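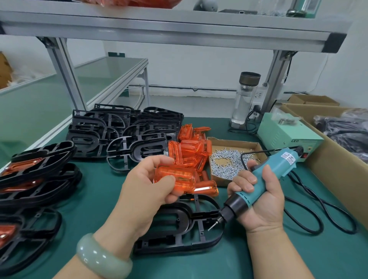 Kolbrún Hauksdóttir used to tell every new intake that a robot standard is a list of other people's bad afternoons. Read it that way, she said, and you will stay awake at least as far as the definitions.

Chapter 6
Before the Robot Arrives: Rules for a Bench That Already Works

Most guidance on automation begins with the robot, on the grounds that the robot is what somebody has just paid for. This chapter begins with the bench. A cover, a frame and a few screws make a job that a person can learn in a morning and a machine can get wrong in ways no person would think of. Hands sort out a tilted cover without being told to. A written procedure has to say what tilted means.

The Drovetti plant, whose troubles will keep us company until Chapter 9, learned this in August. Its first safety file for the screwdriving cell ran to 396 pages. Sudheer Kamath, asked to review it, found 99 of them devoted to the fence and a single paragraph on what the operator should do when a screw jammed. The operators had their own procedure for that, and it involved reaching in.

By the end of the chapter you should be able to:

Write a task description that an assembler would recognise as her own job.
Tell a hazard from a risk, and both from a nuisance.
Decide who may restart a stopped cell, and put the name where people will see it.
Say when a risk assessment has gone out of date.

6.1 Describe the work first

Watch the job before you assess it. Sit through a full shift if you can bear to, and note what the hands do between the official steps: steadying a part, picking out a bad screw, moving the cord out of the way. These small acts seldom appear on the work instruction. Each will need a home in the new arrangement, either in the machine's programme or in the duties of whoever stands beside it.

Do not ask the supervisor to describe the task from memory. You will be given the work instruction again, slightly louder.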